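Teltilness Community Help
Roads, Tracks and Drainage

Regrading an unsealed access track – crossfall or crown?

Posted by pumcombe_lane, 07/06/2024

We maintain 678 metres of unsealed track between the council road and the last gate at Pumcombe. It was last graded three years ago. Traffic is light: cars, a feed lorry and a tractor. The surface now holds water in several places and the fines are washing out on the steeper length. I have a quote from a contractor for a full regrade with a crown and would like to know whether that is the correct profile for a track of this type. 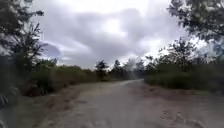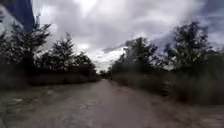
What crossfall should an unsealed track have?

Between 4 and 6 per cent is usual for a gravel or earth surface. Below 4 per cent water will not clear the wheel tracks before it soaks in. Above 6 per cent the loose material migrates to the low side and lorries start to feel unstable. A sealed road can manage on 2.5 per cent, and contractors who mostly do sealed work tend to build that by habit, so put the figure in the order.

Is the material already on the track worth keeping, or should it be replaced?

mwakalinga_plant

Keep it unless a test says otherwise. Rip to 150 mm, remove anything oversize, add water, shape and compact. Grading dry is the most common fault. The blade drags the stone to the edge, the fines blow off and you are left with a thin crust that fails in the first wet month.

On profile: a crown needs a working ditch on both sides. If you only have a ditch on one side, use a single crossfall towards it. On sidelong ground a crossfall to the downhill side with no ditch is acceptable provided the verge is cut down to below the track edge. A grass verge left standing proud will hold the water on the surface and undo the whole job.

For imported material, ask for a plasticity index between 6 and 12 and a top size of 40 mm. Clean stone will not bind.

ditchwater

had ours done with a crown in July and it was fine. get the ditches dug first

inico_surveys

Agree with most of the first reply. Two additions.

Check the long gradient before settling the crossfall. Where the track is steeper than 8 per cent, water runs down the wheel paths whatever the crossfall, and you will need cross-drains or rolling dips. I would start with a spacing of 27 metres on the steep length and adjust after one winter.

Any pipe under the track should be at least 300 mm in diameter. Smaller ones block with leaves and are difficult to rod. Give it 300 mm of cover as well – more if the feed lorry is fully laden.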